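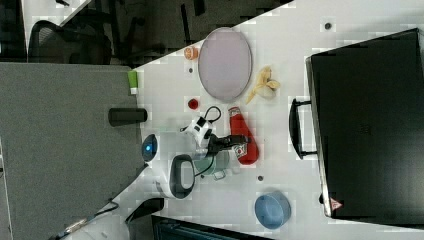

Robot Manipulation Practical
Handout 4: Comparing grippers on tabletop objects

4.1 Purpose

In Handout 3 you calibrated the arm and checked the tool centre point. In this session each pair runs the same grasp set with two grippers and compares the results. The two are the Dullard two-finger parallel gripper and the Stalell adaptive gripper. The arm, the controller and the table stay the same throughout. Change the gripper, the tool mass and the tool offset, and nothing else.

The practical takes one double period. Read sections 4.2 to 4.4 before you come.

4.2 Terms used

Stroke: the distance between the fingers when fully open, measured at the pads.

Closing force: the force set in the controller. The force at the pad will differ, and on the Stalell it also depends on where along the finger the object sits.

Grasp success: the object is lifted clear of the table, held for five seconds and set down without being dropped. A grasp that slips but holds counts as a success and is marked S in the remarks column.

Approach failure: the arm stops, or the fingers touch something, before closing begins. Record these separately. They say more about the planner and the camera than about the gripper.

4.3 Object set

Use the standard set: banana, bottle, cup, bowl, and the two small round pieces. Weigh each one and write the mass on the sheet. Points to watch:

Bottle. Grasp across the body when it lies on its side. It can roll, so a slow close is preferred. If one finger arrives first the bottle is pushed away from the other and the pads meet on the edge of the curve.

Cup. Try both the rim and the handle. A see-through wall is a poor target for the depth camera, and the measured height may be that of the table behind it. If the point cloud has a hole where the cup should be, enter the height by hand and mark the trial H.

Bowl. Rim grasp only, one finger inside and one outside. Keep the fingertip at least 4 mm above the inner surface.

Round pieces. Centre the grasp at or slightly below the widest point. Above it, the closing fingers squeeze the piece downwards and out.

Banana. The section is not constant along its length. Choose one grasp point, mark it on your sketch, and use the same point for both grippers.

4.4 Controller settings

The Floditz controller holds one tool profile at a time. After each change of gripper, load the matching profile and run the payload check. Students who skip the check usually see a protective stop on the first downward move, as the arm reads the wrong tool mass as contact.

Finger speed: setting 2 for the first trial on each object, setting 3 after that.
Approach height: 100 mm.
Camera exposure: fixed. Do not use automatic exposure. A large dark object near the work area shifts it, and the white table top then washes out.

Route the gripper cable so that there is enough slack for a full turn of the wrist. Move the wrist through its range by hand, in free-drive, and watch the cable before running any program.

4.5 Procedure

1. Fit the first gripper and load its profile.
2. Place one object. Sketch its position and direction relative to the base.
3. Run the grasp program. Keep one hand at the stop button.
4. Record success, failure or approach failure, with the closing width read from the controller.
5. Repeat until you have five trials on that object, then move to the next.
6. Change gripper and repeat from step 2, using your sketches.

Then run two further trials per object with its neighbours left in place. Many grasps that work on a clear table fail here, mostly on finger clearance.

4.6 Reference results

Toshio Morikawa's log from the Were bench covers 2,606 attempts, of which 1,000 were made with each of the two grippers above. The remaining 606 used an older suction tool and are left out of this course. The Dullard pads were changed 78 attempts before the end of its run, so treat the last part of that file as a separate series.

Do not pool your trials with the log. The pad material is the same but the camera mount was different.

4.7 Questions for the report

State the success rate per object and per gripper, and give the number of trials beside each rate. With five trials, one extra drop moves the rate by 20 points. What can you fairly claim?

For which objects did the closing width vary most between trials? Was this the object, the placement or the gripper?

Choose one approach failure and trace it from the camera data to the planned path. Include the controller log lines.

Reports are limited to four pages, excluding the trial sheets. Hand in the sheets as filled in at the bench, with corrections struck through and still readable.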